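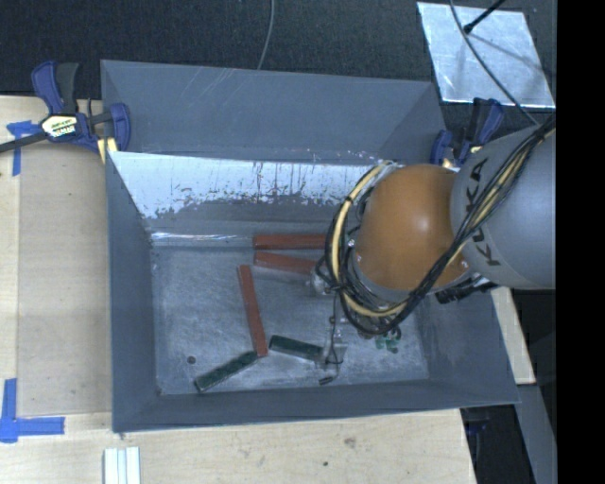 Home | Kitchen | Workshop | Toys | Contact

Keeping the building blocks in one big bin

In our house in Wimthorpe the long blocks go all together in one large open bin. I tried small boxes by colour before, and it lasted 2 days.

Choose a bin with sloping walls, so the pieces slide down to the middle. Scratches on the floor of it are no problem. For pale rubbed marks I use a damp cloth and a little baking soda, then I dry well.

Do not fill it to the top. One layer is best, as the child can see red and green at once and does not tip out everything.

Every July I wash the blocks in warm soapy water.

Shares: 19 | Comments: 2

Cremilda Mendonça: Does the soda leave a white film on grey?

Spanos: A little, if you don't rinse.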